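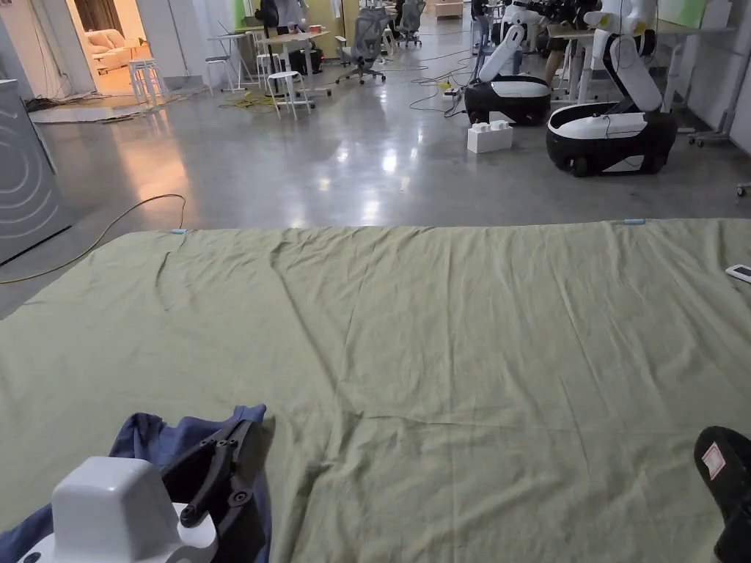

Which finger linkage do you want for folding clothes off the floor, stiff or sprung? Sprung at the tip and stiff at the base, if you can only have one.

1/ Two hand-held grippers on trial this month, same trigger, same housing size. The Murkus has stiff jointed fingers. The Fornis has a spring in the last link. Both run 1540 g with the battery in.

2/ Task: pick up a garment from a flat sheet, fold, set down. 300 picks per gripper, 600 in total. A pick counts if the cloth leaves the sheet and the sheet stays put.

3/ Sheet matters more than I expected. Sage green gives clean separation from navy cloth in the wrist view. Clips on the far edge stop it creeping. Wrinkles in the sheet still get pinched along with the garment, mostly by the Murkus.

4/ Double pinches, Murkus: frequent on thin cotton, rare on denim. Fornis: rare on both, but it drops heavy hems when you turn the wrist fast.

5/ Polished concrete throws the ceiling lights straight back at the camera. Auto exposure hunts every time the view tips past the sheet. Locked it at 1/400 and the tracking dropouts mostly went away.

6/ Rosalind Dunleavy asked about the Pillai controller. Logging is fine. Trigger position lags the video by two frames and you have to correct for it afterward. The Morska board has no such lag but needs its own cable.

7/ Next: Fornis tip on the Murkus base. Enda Noonan is printing the adapter. Same garments, same sheet, exposure locked from the start.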